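Kallent
thread on the Zarkeck hand kit, two weeks in. longish, sorry, mute me if you don't care about grippers

1/
What you get: two hand-held grippers, left and right, marker plates for both, cables, a case with foam that already sheds. What you don't get: a robot. You hold the things yourself, do the task with your own arms, the kit records how the fingers moved and where they went. Then you train your arm on it later. That's the product.

2/
Price. 3000 for the pair. There's a cheaper single at a bit over half that but don't, almost everything worth teaching needs a second hand to hold something down. Shipping was slow. Ordered in February, forgot I'd ordered, then box.

3/
Setup guide says an hour. Took me an afternoon. Most of it was the tracking software refusing to see the left plate until I updated the firmware on BOTH sides, which the guide mentions on the second to last page. Put it on page one guys.

4/
Weight. 610 grams each on my kitchen scale, cable not included. Doesn't sound like much. Do 40 minutes of small careful moves with your elbows off the table and tell me again. My forearms were toast after day one. Better by day four.

5/
Grip shape is good though. Index finger goes round the front, thumb lies across the handle, and you stop thinking about it pretty quick. My hands are medium. Someone with small hands tried them and had to shuffle up to close the fingers all the way. One size only right now.

6/
Main complaint: cables. Black cables off both grippers and they go wherever they like. I've taped mine, clipped mine, hung mine from above. Every version gets in the way of something. Battery version is "planned". No date.

7/
The bench I'm working on is a plain wood top between aluminum rails, tripod stands close by. Zarkeck says any flat surface is fine and yeah, mostly true. Keep shiny stuff out of the tracking view. Lost half a morning to a steel tray.

8/
Current task is soft stuff. Tissue or cloth, in a bowl. Rigid parts are easy and make every kit look great in the promo video, so I wanted something crumply that never sits the same way twice. Two grippers, one white holder, go.

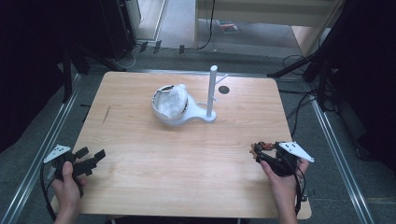

9/
Idutach replied to the last one: soft items are where we gave up on ours, the fingers close fine but you can't feel how hard you're squeezing, so half our recordings were pinching the bowl instead of the cloth. Did you change the tips or just get better at it?

10/
Bit of both? Stock tips are still on. They're blocky, fine for boxes, clumsy for anything thin. What helped was slowing way down for the last inch and coming in from above, not from the side. There is NO force feedback on this kit, Idutach is right about that. You go by eye and by how the trigger feels, and the trigger feels the same whatever you grab.

11/
Softer tips are sold seperately. Of course they are. Pack of 12, three shapes. Haven't bought them. Might.

12/
Numbers people keep asking for. I get some 14 usable recordings in a half hour block on this task once I'm warmed up. More on easy stuff. "Usable" = tracking never dropped and I didn't fumble it. The software flags dropouts on its own and it's pretty honest, I only disagreed with it a couple times.

13/
Marker plates. White triangles with small black holes, one on top of each gripper. They work. They also catch on sleeves. Roll your sleeves up. And watch the angle – if you twist your wrist out too far the plate turns away from the tracker and there goes that take. You learn where the limit is but I wish it beeped or something.

14/
Compared to the Neves kit, which I had on loan last year: Neves is lighter and the app is nicer. Zarkeck tracks better when the hands get close together, by a lot. Neves kept swapping my left and right when they crossed. If you mostly do one-handed pick and place get the Neves and save the money.

15/
Support: wrote them twice. First answer came in a day and fixed the problem. Second answer was a link to the guide page I'd quoted in my email. So, average.

16/
Export. Files come out in a normal format, open right up in what I already use, no account needed. Big plus. Neves wanted a login just to look at your own recordings. There's a cloud plan for Zarkeck too, monthly, does the sorting and trimming for you. Tried the free trial, it trimmed the ends too tight and cut off the release on a bunch of takes. Turned it off.

17/
Does the training work after? Early. Rigid tasks yes, my arm picked up a peg job from one evening of recordings and did it decently. Cloth, ask me in a month. I've got a pile of takes and haven't run them all yet.

18/
Would I buy again: yes if the price stays put, no if they bump it when the battery version lands. Rent first if you can, there's a rental option burried at the bottom of the store page. Two weeks is enough to find out if your arms can take it.

19/
oh and order a spare cable with it. the connector on my right one is already a little loose. going to wiggle it and pretend it's fine till the weekend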